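Workshop notebook, Skudine hall
Sun 8 February

In on a Sunday to get the week written up before the details go. The kitting trial for Direnberg is at the point where people on the benches have started asking direct questions about it, and I would like the answers to be on paper somewhere.

Where we are. The desk kits (scissors, notebook or book, small box, bottle, depending on the order) are still packed by hand. The arm does the single-item moves on the slow line and hands back to a person for anything it is unsure of. The demonstrations it learns from are done by the packers with the hand-held gripper, at the long white table at the window end of the hall. Scissors are the item we have spent longest on. Held upright by the handles with the blades away from the hand, they go into the tray cleanly. Held any other way they catch on the tray lip, and then someone has to go and sort it out.

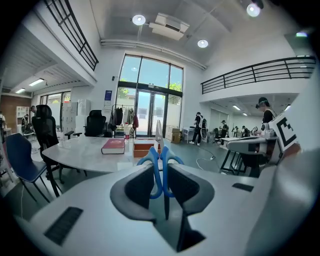 Entry by Kirsty Lamont
Checked by Ross Tennant, bench side

Total good demonstrations for scissors is now 163. Ross wanted to stop at that and move on to the bottle. I would carry on a bit, but he has the rota to think of and I agreed to leave it.

Who does the demonstrations. At the start we used whoever was free. That gave us a lot of recordings where the item was picked up like a robot would do it, slow and square, because people thought that was what we were after. The better recordings come from Donnie and Violeta, who have packed these kits for years and just pack them. Donnie turns the scissors with the table edge before he grips them. I had never noticed him do it and he couldn't have told me he did. It's now in the method sheet under his name.

This has a side to it that came up at the Thursday meeting. Donnie asked what he is teaching it for. Blagoje gave him the line from the McIver paperwork about freeing people up for higher-value tasks, and Donnie asked which tasks. Blagoje didn't have a list. I said I would get one, so it is on me. Things I know of at present:

Tray checking at the end of the slow line. Exists, one person per shift, dull.
Clearing stoppages. Exists, needs someone who knows the items.
Recording. Exists while the trial lasts, and again each time Direnberg changes a kit.
Quality returns. Was promised in December, still has no hours against it.

The third one ought to be a proper graded job with a rate. At the moment it's done as a favour between other work, at packer's pay, and the line couldn't run without it. Have written that to Ross in those words.

Wrists and shoulders. The gripper is lighter than I feared but it is still held out in front of you. Violeta had a sore forearm after her long session on Wednesday. We have cut sessions to 2 hours with a break in the middle, and swapped so that the same person isn't on it two days running. She says it is better. Will ask again in a fortnight, when the novelty of being asked has gone.

Pace. On the hand benches the kit target is 700 a shift. The slow line does 600 with one person minding it, on a good day, and we've had few of those. What has changed for the person minding it is the rhythm. Packing, you can talk. Minding, you are waiting for a light and then you have to be quick. Donnie says he goes home more tired from doing less. I've heard it from the others too, in different words, so I'm treating it as a finding.
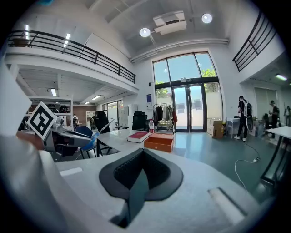

Table layout stays as agreed. Book and box go down first, bottle behind, and the person recording starts from the same side every time. If you borrow anything off that table put it back, or tell me. We lost a morning to the bottle having been drunk and the empty one put back, which weighs nothing and slid about. Mark the practice bottle or keep a separate one for drinking.

Noise and traffic. With recording going on at one end and other work on the right-hand side, people cut through past the table to the doors. It doesn't spoil the recordings much but it puts people off their stroke. Blagoje suggested tape on the floor. Fine by me, if it comes up again afterwards.

Stoppage log. Please write down what happened and not only the code. "E4" tells me very little. "Box lid opened as it let go" tells me what to fix. Violeta's entries are the model.

For the week:
Janduren to quote for a bench stand that takes the weight of the gripper between picks.
Ross to come back on the grade for recording.
Me: the list for Donnie, with hours against each line. If there are no hours I'll write none.
Bottle recordings to start once the scissors set has been copied over.

KL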